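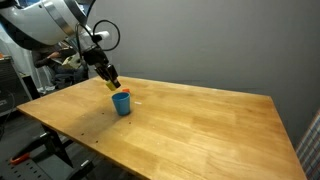

Un plan de travail, un gobelet, et mes illusions (fil)

1/ J'ai passé une partie de décembre à chercher une table. Une vraie, en bois massif couleur miel, avec les lames qu'on voit et le veinage qui file dans la longueur. Je me disais que j'allais devenir quelqu'un qui huile son bois. On se raconte ce qu'on peut.

2/ Le modèle Bemness neuf, chez Velen : 465 euros, livraison en sus, sourire du vendeur en sus également. Le même d'occasion : 389, avec le passé de quelqu'un d'autre dedans. Vous devinez la suite.

3/ Le passé en question, ce sont des rayures, quelques marques pâles, et trois petits trous sombres du côté où je pose le gobelet. J'ai demandé au vendeur d'où venaient les trous. Il m'a répondu « du bois ». Merci Spyros.

4/ (Spyros Rallis, si tu lis ce fil, je ne t'en veux pas. Je veux juste savoir ce que tu as vissé là.)

5/ J'ai regardé des tutos. Le premier préconise la pâte à bois. Le deuxième, un mélange de sciure et de colle. Le troisième dure 2 heures et commence par une histoire de l'établi. J'ai gardé les trous.

6/ Les lames ne sont pas toutes de la même couleur : certaines tirent sur l'orange, d'autres franchement sur le miel. Chez Velen, ça s'appelle « caractère naturel ». Chez ma mère, ça s'appelle « dépareillé ».

7/ Contre le mur gris, par contre, rien à redire. J'avais voulu un mur blanc, le pot disait « Brume Tastach », je me retrouve avec du gris et ça va très bien avec le bois. Ma seule réussite en décoration, je la dois à une étiquette.

8/ Le gobelet bleu clair, en plastique, un peu plus large en haut qu'en bas. Je l'ai sorti pour y mettre les petites choses qui traînent. Petit bloc jaune : candidat. Petit truc orange posé juste derrière : candidat. Minuscule éclat blanc à droite : candidat, à condition de réussir à l'attraper avec des ongles.

9/ La théorie du gobelet, telle que me l'a exposée Mme Antoniadis au troisième : tout objet plus petit qu'une noix doit vivre dans un récipient, sinon il finit sous le canapé. Elle en a un par pièce. Chez elle, on retrouve les choses. C'est presque vexant.

10/ Dessous, on n'a pas encore rangé. Il y a un pied en métal noir, un manche orange qui dépasse et une plateforme gris foncé pleine de trous, bien alignés ceux-là. Personne ne m'en demandera le prix.

11/ Prochain fil : l'huile. J'ai acheté le bidon, il est fermé, je le regarde.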